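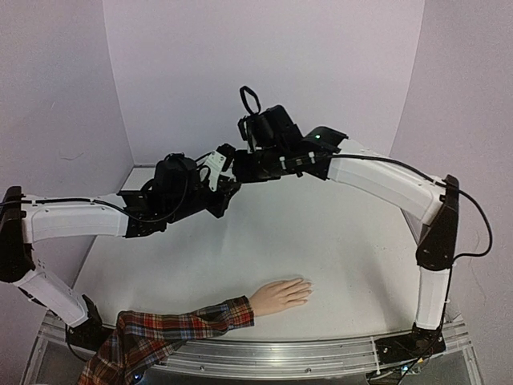

Mirsad Petek wrote to us that he had driven past the Herker chapel every working day for years and had no idea the ceiling was painted until he came in on one of our open afternoons. He stayed until closing and asked if he could bring his mother the next time.

We get letters like his more often now, and it makes a good place to start our report to the Nwankwo Fund on the visitor and interpretation work at the chapel.

April 18, 2024

Opening hours
When your grant began, the chapel was open for Sunday worship and very little else. Since January we have kept the doors open three afternoons a week, and the congregation has been wonderful about it. Weddings and funerals still come first, of course, and on those days we put a card on the gate and post a note on the website. Our busiest afternoon so far brought in over 60 people, and for a building with a single aisle and one narrow door that felt like a festival! Tineke Martens rang the small bell at closing time and people clapped.

The ceiling
The big news is the ceiling. The panels above the nave were cleaned before your grant, but you could hardly see them from the floor, as the old lamps pointed straight down. The new lamps sit on top of the cornice and throw their light upward, so the blues and the gold stars finally show (the little moon over the west door, too, which even some lifelong members had never noticed). Marijke Leemans chose a warm, low light, and we think she got it exactly right. It is bright enough to read the painted verses and still quiet enough to pray under.

We had hoped to light the side chapel in the same way. The wiring there is older than the drawings suggested, and the work has been put off until it can be redone safely. The money set aside for it has not been touched.

Guided visits
Sem Van Leeuwen has written a walking text that takes in the porch, the font, the ceiling and the graves on the south side. It was far too long at first (he would agree) and has been trimmed twice. Visitors of every faith and of none have come along, and the questions are marvelous. People want to know why the building faces slightly off east, why there is no tower, who paid for the stars. We can answer the last one: the weavers' guild did, over many winters, and the names of its members are on the back of the organ case.

School visits started in January. We have welcomed 5 classes, and each one gets to try the echo under the crossing, which may well be the part they remember.

Still to come
Two pieces of work remain. The printed guide is written and needs a final check of the dates in the chapter on the rebuilding, where the parish register and the stone over the door disagree. The bench for the porch has been ordered and will let older visitors rest before the steps.

We would also like to talk with you about the garden wall. It was not in the original plan, but the view of the chapel from the river path is lovely and a small gate there would bring walkers straight in. I can send a sketch whenever you like, and you are warmly invited to come and stand under the stars yourselves. Any open afternoon will do, and a bright one is best for the south windows.

Jeanine Prins
Herker Chapel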